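4.2 Student navigation module

Second-year students at Priltembridge trained their agents in Parkon, a simulated house, over 100 episodes per group. Figure 3 gives a view taken inside it.

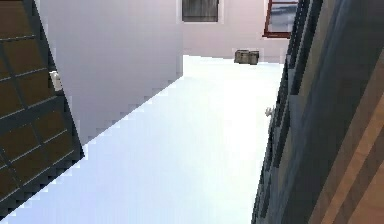 Figure 3. Simulated interior with a small brown box on the floor by the back wall.

Groups supervised by Bravo logged 509 collisions, most of them at doorways.

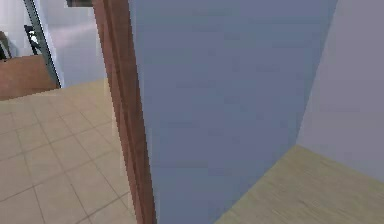 Scoring followed the rules set out by McIntyre in July. A room counted as entered once the agent had passed the door frame, and the change from square tiles to wood-grain floor served as a check on the recorded position.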